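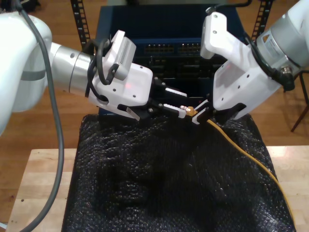
How Does a Message Get to Your Friend So Fast?

by Marisol Cuevas

You type "hi." You hit send. Your friend laughs at your spelling two seconds later. So what happened in between?

Lots. And super fast.

First, your message gets chopped up. Yep, chopped. Computers don't like sending big stuff all in one go, so they cut it into little pieces called packets. A short "hi" fits in one packet. A photo of your dog? Way more. Maybe 2,157 of them!

Each packet gets a label. Kind of like an envelope:
Who it's going to
Who sent it
Which piece it is (so they can be put back in order)

Now the packets need a road. Sometimes that's the air - Wi-Fi is just radio waves, same family as the ones in a car radio. But sooner or later nearly every message ends up in a cable.

Inside a lot of cables there's copper wire. Copper lets electricity zip through it. The electricity goes up and down in tiny patterns, and those patterns stand for ones and zeros. That's all a computer really reads. Ones and zeros, millions of them.

Other cables have glass inside. Real glass, thinner than a hair! Those carry flashes of light. There are glass cables lying on the bottom of the ocean right now, with fish swiming over them.

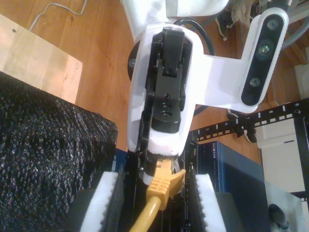 A yellow Ethernet cable. Ethernet is one way to join computers together.

Next stop, the router. Think of a crossing guard who reads envelopes. It looks at the label on a packet and picks which way to send it. Then another router does the same. Then another. If one road is too busy, packets can take a different one. So pieces of the same photo might travel by diffrent routes and show up in the wrong order. No problem - remember the numbers on the labels?

And if a packet gets lost? Your friend's computer can ask for that piece again. You'd never notice.

Try it at home!
Write a 40 word letter. Cut it into strips, a few words on each. Number the strips. Mix them up and hand them to someone in your family. Can they put it back together? Now hide one strip. How do they know which one to ask for?

Words to know
Packet - a small piece of a message
Router - a machine that picks the path
Fiber - thin glass that carries light

Next time: where do websites live?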